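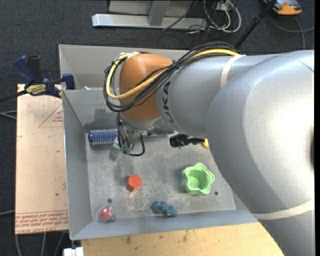 3.2 Tray and contents

Figure 2. Shallow grey tray on the light wooden table, with mixed small items on the tray floor.

The tray is the unit we work with throughout. Grey metal, low slanted walls, flat floor. Scuffed by now and a bit dusty, we did not clean between rounds as Plivley trays in normal use are not cleaned either. Two small holes visible in the floor in Fig. 2, one just above the red button, one to the right of the green cup. Both left open.

Items were picked for differing in shape and in how they settle when put down. A brush rolls, a block doesn't. The set in Fig. 2 includes a blue cylindrical brush with white-tipped bristles, a red-orange hexagonal block, a light green star-shaped cup, a dark lump of knotted or twisted rope and a red dome button in a clear base. The black item with the yellow tip is listed under "other" in the sorting sheet.

Full pool is 40 items, kept in the Kulley drawers and drawn from blind. Each layout was made by one person and then judged by two others who had not seen it being made. Judges gave a clutter score from 1 to 6, where 1 is "I could find anything at once" and 6 is "I would tip it out and start again". No talking during scoring. Where the two scores were more than 2 apart the layout was scored a third time by M. Prydderch and the middle score kept.

Soft items caused most of the arguments. Rope has no right way up and its outline changes every time it is put down, so judges could not agree whether it was tidy or not. C. Moynihan's view was that it should count as tidy if it touches nothing else. We went with that from October on, earlier layouts were rescored.

Gaps matter more than colour. This is in line with the Mac Carthaigh sheets, which we used for the first practice rounds (see 3.1), though those had hard items only. Colour was noted but not used in the score. Hollow items such as the cup were scored by their outer rim, and anything found inside one was counted as a seperate item.

Walls: an item leaning on a slanted wall was scored as it lay, not pushed flat. There were 3 layouts were the judges had moved something before scoring. Those are left out of Table 2 but kept in the appendix.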